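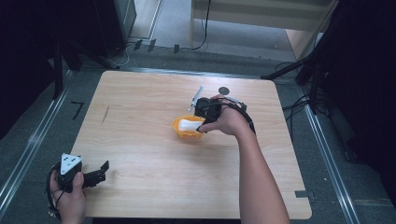 ## Brernik finger comparison, hand-held set

Recordings of two finger types on the same pair of hand-held grippers. We made this set at Celtanside in October to decide which finger we keep for the Seok controller tests. It is a small set and it was not planned for training a big model, but you can use it if it helps you.

### What is inside

- 347 episodes in total, all done with two hands
- 82 of them are with the Bruster fingers, the rest with our flat black pads
- one head view and one view from each gripper
- gripper opening in millimeters, saved together with every image

The main task is simple: take the white piece out of the orange basket, put it on the table, then put it back. The basket is light and has a low rim, so a bad approach pushes it away before the fingers close. For us this was the most useful part of the test. 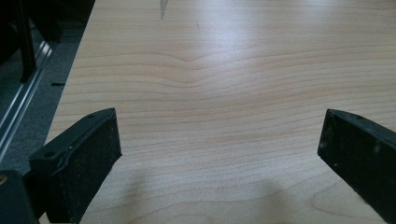
The flat pads are stiff and they pick up dust quickly. We cleaned them after every 12 episodes, and before cleaning the grip was already weaker on smooth objects. The Bruster fingers stay clean longer, but they bend when you press on the table, and then the opening value is a little wrong. We did not correct it in the files.

### Known problems

1. The table is pale and reflects the light. In the gripper views some areas are almost white. Please do not use a fixed exposure threshold to filter.
2. Tracking of the left gripper is lost sometimes when the marker plate is turned away from the head view. These moments have `track_ok = 0`.
3. The cable on the right side pulls on the wrist in long movements. You will see it as a small jump in the pose — we left it as it is.
4. Episode 160 has no gripper opening data. The file is there, but the column is empty.

### How to load

```
python load_set.py --root ./brernik --fingers flat
```

Use `--fingers bruster` for the other part. Without this option the script loads both, and the order is by recording time.

### Still to do

- repeat the basket task with the softer pads
- add the calibration files for the second head camera
- write the units in the column names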